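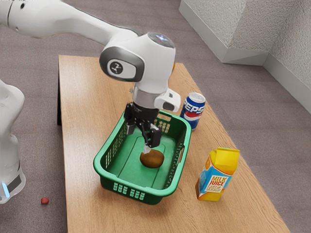

Dreßler
Studentische Projektarbeit, 4. Semester

Als ich mich für das Thema Anerkennung von Auslandsleistungen gemeldet habe, dachte ich ehrlich gesagt an zwei Nachmittage Arbeit. Daraus wurde dann das ganze Semester (und ein sehr voller Ordner). Meine Frage war: Warum dauert es nach einem Auslandssemester so lange, bis die Punkte im Notenkonto stehen?

Angefangen habe ich im September mit einem Online-Fragebogen. 140 Leute haben ihn aufgemacht, 39 haben ihn bis zum Ende ausgefüllt. Nicht gerade traumhaft, aber die Freitextfelder waren voll, da hatte sich offenbar einiges angestaut!

Am meisten geschimpft wurde über das Learning Agreement. Wer vor Ort einen Kurs tauscht, muss die Änderung bei uns über Flokbridge einreichen, und das Portal nimmt nur eine einzige PDF an. Also alles scannen, zusammenfügen, hochladen, und wenn eine Unterschrift fehlt, geht es wieder von vorne los. Eine Befragte hat das vier Mal gemacht, aus einem Wohnheim ohne Scanner.

Zum Vergleich habe ich mir die Hochschule in Plolleck angeschaut. Dort tragen die Fachbereiche einmal anerkannte Kurse in eine Liste ein, die alle einsehen können. Im Moment stehen 1.456 Kurse drin, und ich habe viel zu lange darin herumgestöbert. So etwas hätte ich vor meiner eigenen Zeit in Storkora wirklich gern gehabt, mein Statistikkurs hängt nämlich bis heute in der Prüfung.

Die Auswertung der Freitexte steht im Anhang, der Fragebogen auch. Wer damit weitermachen möchte, kann beides gern übernehmen.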